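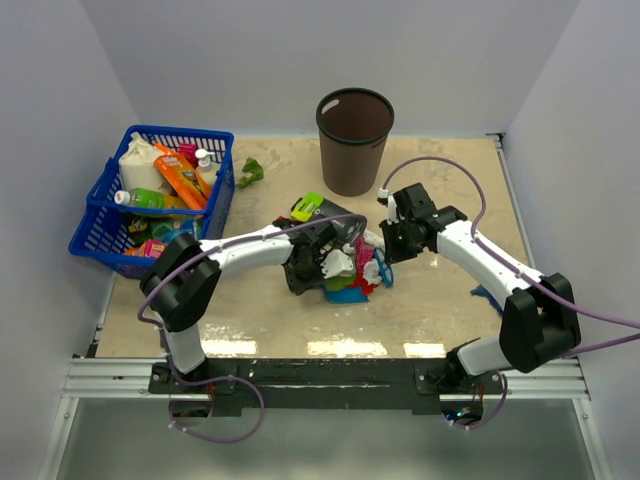 Where Do All the Packages Go?

Think about the last time somebody in your home came back from the store. There were bags or baskets to carry in. There were bottles, boxes, packets and tubs. Everything went on a table or a counter, and then people began to put it away.

Nearly everything in that pile came inside something else. Crackers come in a box, and inside the box there is often a bag. Soap comes in a bottle. The things we wrap around other things are called packaging. This page is about what packaging does, how to sort out a pile of shopping, and what happens to the wrappers once they are empty.

Why do we need packaging?

Packaging has a few jobs. The first is to hold things together. Imagine buying rice without a bag. You would need to carry it home in your hands or your pockets, and you would lose a lot of it on the way.

The second job is to keep things clean and fresh. Air makes crackers go soft. Damp air makes flour clump. Light can change the taste of cooking oil, so some oil is sold in dark bottles. A good package keeps out whatever would spoil the thing inside it.

Packaging also tells you what you have bought. The label on a food package gives its name, how much is inside, and what it is made of. If you are allergic to nuts or milk, that small print is very important. Bottles of cleaner have warnings on them too, and you should leave those bottles for an adult to handle.

The last job is to get noticed. Companies pick bright colors because a shopper walks past hundreds of packages in a few minutes. Next time you are in the snack aisle, look for a package that is gray or brown all over. You may have to look for a while.

Hard packages and soft packages

Some packages keep their shape when you push on them. Glass jars, metal cans and thick plastic bottles do this. They are called rigid packages. Others bend, fold and crumple. Chip bags, bread bags and candy wrappers are soft, and the packaging business calls them flexible.

You can use this when you pack a basket. Heavy, rigid things go at the bottom. Soft bags and things that crush easily go on top. Tall bottles can stand up along the side if there is something next to them to lean on. If a bottle has to lie down, check that the cap is tight first.

Bottles with a pump on top need extra care. Many pumps can be turned to lock them, so they can't squirt. Look for a small arrow on the top of the pump.

Why so many baskets have holes

Shopping baskets and storage baskets often have slots or holes in the sides. The holes make the basket lighter and use less plastic. They let air move through, so a damp cloth or a bunch of carrots will dry out instead of going moldy. They also let you see what is near the bottom without tipping everything out.

The bad part is that small things can poke through. Pencils, straws and thin packets are the usual ones.

How to sort a pile of shopping

A big mixed pile can look like a lot of work. It goes faster if you do it in order.

Start with anything cold. Frozen food should go in the freezer right away, and milk, meat and yogurt should go in the refrigerator.

Next, pull out everything that is not food. Soap, shampoo, sponges and cleaners should be stored away from things people eat. In many homes they go in the bathroom or in a cabinet that small children can't open.

Now look at the dry food. Put like things together, with cans next to cans and pasta next to pasta. When you put a new box on the shelf, place it behind the old one. Stores do this as well, and they call it rotating the stock. The older box gets used first, so less food is wasted.

Last, look at what is left on the table. There will be some loose bags, a receipt and perhaps a few wrappers. Fold the bags you can use again.

What goes in the trash?

Before you drop an empty package in the can, ask an adult what your town recycles. The rules are different from place to place. Cardboard boxes are accepted in most towns. Many take metal cans and plastic bottles. Glass is accepted in some places and not in others.

Thin plastic bags and crinkly wrappers are harder. At a recycling center, the paper, metal and plastic ride along on moving belts and pass over spinning wheels. Thin bags wrap around the wheels and jam them, and then workers have to stop the machine and cut the bags out. That is why many towns ask you to keep bags out of the recycling bin. Some grocery stores have a special box near the door where you can drop them off.

Chip bags are tricky for another reason. Many are shiny on the inside. The shine is a very thin layer of metal stuck to the plastic, and the layers are hard to pull apart again. In most places these bags go in the trash.

A wrapper count at Grutura School

One November, a class at Grutura School saved every package from its snack time for 24 school days. The students rinsed the sticky ones and kept them all in a big tub. At the end they had 415 packages. Of these, 91 were cardboard or paper. Nearly all of the others were soft plastic.

After that, some of the students began to bring crackers from home in small boxes with lids. The class did another count in the spring and the tub filled up more slowly.

Try it at home

You will need a paper bag, a pencil and a sheet of paper.

Ask your family to put clean, empty packages in the bag for three days. Leave out anything sharp, such as can lids, and anything that held a cleaner. Then tip the bag out on a table and make groups: paper and cardboard, metal, hard plastic, soft plastic. Write down how many you have in each group. Which pile is the biggest? Which packages could be used again for something else?

Wash your hands when you are done, and wipe the table.

Words to know

Packaging – anything used to wrap or hold a product.
Rigid – stiff, keeps its shape.
Flexible – bends easily.
Rotate – to move older things to the front so they get used first.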